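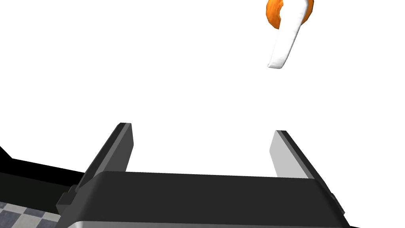
Figure 3. Rendered view of a gripper with a dark, rounded housing, fingers pointing up towards a white background.

4.2 Storage of bread in the home

The households in Drolach and Kudier bought most of their bread from the same two bakeries, so differences in how long a loaf stayed good to eat came mainly from how it was kept. Three ways of keeping it were common: in a closed bin on the worktop, in a cloth bag hung in a cupboard, and in the refrigerator. A smaller group froze the loaf on the day of purchase and took out slices as needed. Paper bags from the shop were nearly always thrown away, even by those who said they liked them.

Crumb firmness was measured on a slice from the middle of the loaf, cut to 16 mm, with the crusts removed. Each household filled in the Nikument diary sheet at breakfast, noting whether the bread was eaten fresh, toasted or not at all. We asked for 12 days of entries. Where a sheet had a gap of more than two mornings it was left out of the comparison, although the written remarks on it were kept.

White tin loaves in cloth bags firmed quickly and had dry cut faces by the second morning. The same loaves in a closed bin stayed softer but lost their crust — several diaries call it leathery — and showed mould sooner in kitchens where the bin stood beside the kettle. Sourdough from the Mnguni bakery behaved differently. Its crumb was firmer to begin with and changed more slowly, and mould was seldom recorded at all.

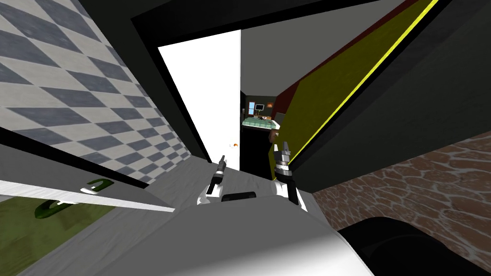

Does bread keep better in the refrigerator?

Cold storage slows mould but makes the crumb go firm faster, so a refrigerated loaf is safer to keep and less pleasant to eat untoasted.

The diaries agree with this. People who kept bread cold toasted nearly all of it, and few of them complained of waste. Those who kept bread in a bin ate the first half fresh and then either toasted the rest or gave it to hens. It is hard to say which habit came first, as a household that likes toast has little to lose by using the refrigerator.

Room temperature mattered less than we had expected. Kitchens in Kudier were colder, several of them below 12 °C overnight, yet the firmness readings for bin-kept loaves there overlapped with those from Drolach. Humidity was not logged in either place and may account for part of the spread. Loaf size was a further problem. A large tin loaf in a home with one occupant was still being eaten on day 5, while a family would finish it by the following lunch, and the later readings therefore come mostly from small households.

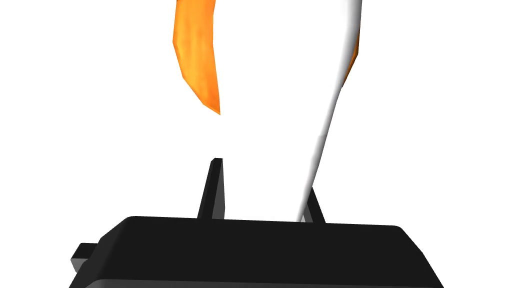

A second difficulty is the cut face. Some households stood the loaf on its cut end on a board, others folded the wrapper over it, and the diary sheet had no box for either. The remarks suggest that standing the loaf on end was the older habit and that it worked well enough for a day or so. We did not test it. Section 4.3 deals with frozen bread, where the cut face matters less and the main complaint was frost inside the bag.

Correspondence: Nikument project office, Drolach | © The authors | Back to top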